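Threads > Work > Automation on the floor

1/ Notes from the Truro sample room, since people keep asking what the automation project has changed. I work in footwear presentation at Polishchuk. We receive sample pairs, check them, dress them on stands for buyers and the catalogue, then pack them back. There are 32 of us on the floor.

2/ The contract with Isteo started in October. The goal is a two-armed station that can take a pair off the table, set it on a shelf, straighten the straps and put it back again afterwards. It does not do this yet. What we have at the moment is six benches where people do it by hand, holding grippers, and get recorded.

3/ Job titles first. Four of us were moved from dressing to recording. The pay grade is the same. The posting called it "demonstration operator", and the payroll system still has us under packing.

4/ A recording is one pair, start to finish. Sandals start on the table or on the shelf, depending on the task card. Both grippers stay in your hands the whole time. If you put one down to use your fingers, the take is void and you reset.

5/ My own count is 707 accepted takes. I don't have a count of the voided ones. The software keeps it and shows it to the supervisor, but not to the operator. We have asked for that to change.

6/ What transfers from the old job: knowing where a shoe can be held. You don't pinch a decorated strap if you can get the sole. You open wider than you think you need to, come down square, then close. New operators close too early and push the shoe across the table.

7/ What does not transfer: speed. A dresser can place a pair and fix both ankle straps in one movement. With two fingers per hand it becomes several movements, and Isteo wants each one clean – no hovering, no second grab. My first week on the bench was slower than my first week in the building.

8/ Physical side. Lifting is down, as the stock comes to the bench in totes. Forearm and shoulder load is up. You hold both arms out in front at shelf height and the weight of the gripper sits forward of the wrist. We now rotate off after each block of takes. That was a floor request and it went through without much argument.

9/ Cables are the other complaint. They drag on the forearm when you reach to the back of the shelf. Mustilov, who built the bench frames, moved the anchor point once already. Better on the left, about the same on the right.

10/ On the question of jobs, here is what is in writing: no reductions in the sample room during the trial, and first refusal on station minding jobs afterwards. "Afterwards" has no date. The remaining dressers are handling more than 2000 pairs a season with fewer hands, and that is where the strain is showing. It should be in the staffing plan and it isn't.

11/ Strappy sandals are the current task set. Closed shoes were easier. An ankle strap lands differently every time and there is no single correct position for it, so we wrote a one-page rule: clear of the heel, not under the sole, nothing hanging off the shelf. The silver pair with the sparkly toe straps, and the clear stand:
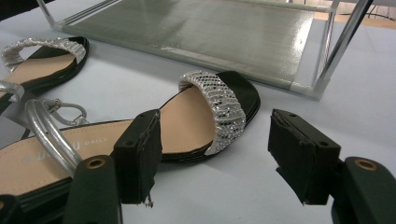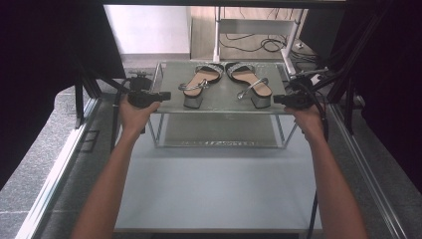 12/ Reflective material gets its own task card. Isteo asked for more takes with it, and with the see-through shelves, on the grounds that cameras have trouble with both. On our side it means more wiping down between takes. Fingerprints on a clear shelf were always a dresser's problem and they still are.

13/ Things I would ask for if your site is about to start the same thing:
– operator access to the void count
– a written rotation, in place from the first shift
– backfill for whoever gets moved to the benches
– a say in the task cards before they are locked

14/ We got the second one and half of the fourth. Next review is at the end of the season. Will add to this thread when the closed-toe results come back from Isteo.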